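Does anyone need the dining room back?

The claim comes around every few years, and this time it came in a brochure. Jedomeck, the builder putting up houses on the north side of Plellthorpe, says families are "returning to the table," and it will sell you a separate room to return to. I had my doubts, so I took the brochure to a remodeling contractor who has been pulling dining rooms out of houses in this area for most of her working life. She agreed to talk as long as I left her name off it. She still bids on work from builders.

She read it standing up, in her shop on Hayes Street, and handed it back.

"Who counted?" she said. "It says families are returning. Returning from where? They ask people who walk into a model home whether they'd like to eat together more often. Who says no to that?"

I asked whether she thought the whole thing was made up. She wouldn't go that far. People do ask her about dining rooms, she said, more than they did when she started. What she doesn't see is anyone asking for one after she has told them what the space costs.

"You say the number and all of a sudden it's an office that could have a table in it."

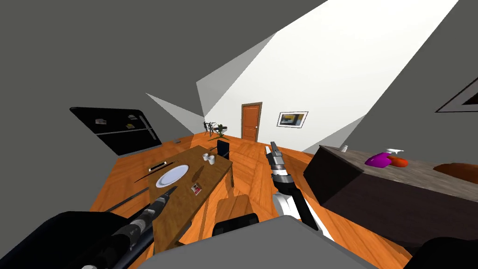 She has a test for clients, and she admits it isn't scientific. She asks them to write down every meal for 7 days, where it was eaten and who was there. Most of them bring back a sheet of paper that says counter, car, couch. One couple had 5 dinners at the counter, standing, in a house with two separate tables.

"And they still wanted the third one," she said. "I built it. It's a nice room. I was back there in August to fix a window and there was laundry on every chair."

I put it to her that she makes money either way, taking walls down for one owner and putting them up for the next. She laughed, though not for long.

"Sure. Walls out, walls in. I did a house for some people and then I did it again for the people who bought it, and the second job was to put back what I took out. I'm not proud of it. I did tell them."

The brochure also leans on a survey. A line at the bottom of the page gives the source as Uren, which sells dining furniture. The survey had 100 respondents. It doesn't say how they were found, and when I called the number listed I got a recording about delivery times. I called again and got the same recording.

"There you go," the contractor said when I told her.
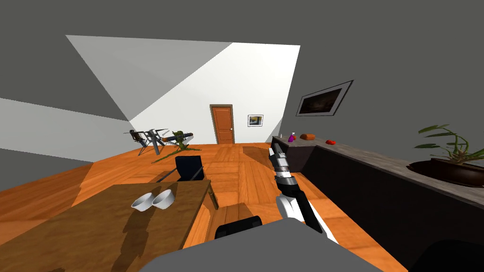

What the open plan did get wrong

She is no great fan of the big shared room either, and on this she talked longer than on anything else. Noise is the main complaint she hears. A dishwasher that was fine behind a wall is not fine when you're sitting near it trying to hear your mother. Then there's the smell of fish, and the fact that guests can see the pans.

"People were told they'd cook and chat. Some of them do. A lot of them found out they don't like being watched while they cook."

Her fix is cheap and she gets little thanks for it. A half wall, a rug, soft curtains, a better fan. She thinks about 4 out of every ten clients who come in wanting a dining room would be happy with that and a lamp. I asked where she got the figure. She said it was a guess and I should print that it was a guess.

She is also suspicious of anything that promises to fix how a family gets along. She grew up eating in a kitchen so small that the door wouldn't open with everyone seated, and she says they fought the whole time. She has been in houses with a table for twelve where the kids eat upstairs.

"The room doesn't call anybody down to dinner. You have to do that."

On the walls

Jedomeck's brochure spends a whole page on what to hang in the new room. She had even less patience for that part. Her advice is to live with bare walls for a winter and then see whether you miss anything. If you do hang something, she says, hang it lower than you think, as most people will be looking at it from a chair.

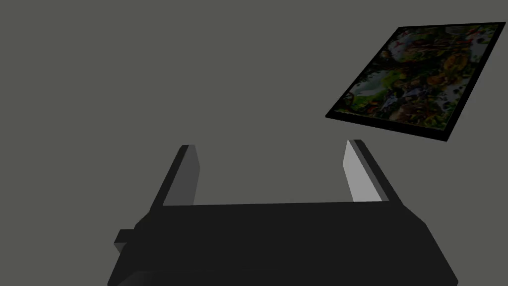 Square panel with a black rim, its face a mix of dark green, mustard and brown.

I asked whether she has a dining room herself. She does. It came with the house, and she has meant to take the wall out for years.

"We use it at Thanksgiving," she said. "The rest of the time it's where I do my taxes. Don't put that in." Then she thought about it and said I could.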